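The Upper Shelf

Finbarr Lynch had given the cans until lunch to stand up by themselves.

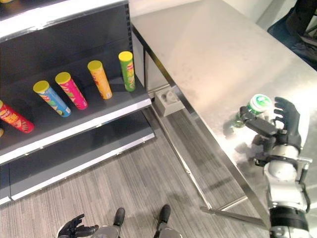
Aisle two, chips in cans. Upper shelf.

They had all gone over the same way, yellow lids up and back, like passengers asleep on a coach. The red one, the light blue, the pink, the orange. The green one at the far end was making some effort. Finbarr respected the green one.

The shop was called Gultanden, after a village the owner's grandmother had either come from or been asked to leave. It sold snacks, drinks, phone cards, and a kind of pickled turnip that had been on special since before Finbarr was hired. It had carpet, which is a brave choice in a grocery, and behind aisle two it had a stainless steel table bought at the closing sale of a fish and chip shop. The table was for unpacking. It had never come up properly clean, and every cloth Finbarr took to it only moved the smears along to a new neighbourhood.

He was in his ninth year there and had never been told off about a shelf. Then Mrs Vaněk bought the place, and with it a subscription to Moletik.

Moletik was a newsletter. It came every morning and told small shopkeepers what they were doing wrong. On Monday's advice, or what would have been Monday's if Mrs Vaněk read them in order, the lolly jars had gone up to eye level. After that came the issue on lighting, and the fluorescent tubes had been changed for ones that made everybody look recently bereaved. Now there was an issue on tins and tubes, and Mrs Vaněk had printed it.

"A leaning product is a tired product," she read, over the top of her glasses. "A tired product goes home with nobody."

"They're chips," said Finbarr.

"They're tired chips."

He went and looked at them. It was hard to argue. The shelf beneath was worse, in its way, having nothing on it at all. It was meant for crackers. The crackers came from a wholesaler in Stavcombe, and the wholesaler in Stavcombe had stopped answering the phone, and then had stopped having one. Finbarr had driven out there in his own car and found a roller door and a neighbour hosing a driveway. The neighbour said they'd gone into candles.

"What does it say about empty shelves?" he called.

Pages turned at the counter. "That's next week."

So he started with the cans. He stood the red one up. It was a pleasant feeling, putting a thing right, and he took his time over it, turning the can until the logo faced the aisle. He stood up the light blue one beside it. Then he reached for the pink, caught the light blue with his cuff, and watched it go into the red one with a hollow clonk. Both of them lay back down at exactly the angle they'd had before.

He tried working from the other end. The green can went up without fuss, as he'd known it would. The orange one followed. The pink stood for as long as it took him to say "there," and then it took the orange one with it.

"How's it going?" said Mrs Vaněk.

"Good," said Finbarr. "Nearly done."

The bell on the door rang and old Mr Prewett came in for his paper. Mr Prewett had been a surveyor. He stood behind Finbarr for a while with his hands clasped at his back, breathing through his nose.

"Your shelf's not level," he said.

"It's level."

"Have you got a marble?"

Finbarr did not have a marble. Mr Prewett bought a bag of lollies for the purpose, chose a round one with care, and set it at the back of the empty lower shelf. It thought for a moment and then it rolled forward, went over the white lip and was lost somewhere in the direction of the table.

"Well, that one's level now," said Mr Prewett, looking at the carpet, and he went off to pay for his paper.

Finbarr got down on his knees to find it. He had not been down there in some time. He saw the long white kick plate, and the thin rails of the table running off across the carpet, and a little grey plastic bracket tucked in against the base. He had no idea what it belonged to. He had walked past it, he supposed, every working day for nine years. He considered whether it might be the very piece that held the shelf up, and decided that if it was, the shelf had managed long enough without it to be considered independent.

He never found the lolly. He got up, holding the edge of the steel table, and left a fresh handprint on it.

At the counter Mrs Vaněk had moved on to her soup. The newsletter was under the bowl.

"There's another way to look at it," he told her. "They're all leaning the same direction."

She put down the spoon.

"If one leans, it's tired," said Finbarr. "If they all lean, it's a display."

Mrs Vaněk slid the page out, wiped it on her sleeve and read down it with one finger. She turned it over. She came around the counter and stood in aisle two with her head on one side, which brought her more or less into line with the chips.

"The green one's too straight," she said at last.

Finbarr looked at the green one, up in its corner. He felt bad about it for the rest of the afternoon, but he reached up and tipped it over a bit to match.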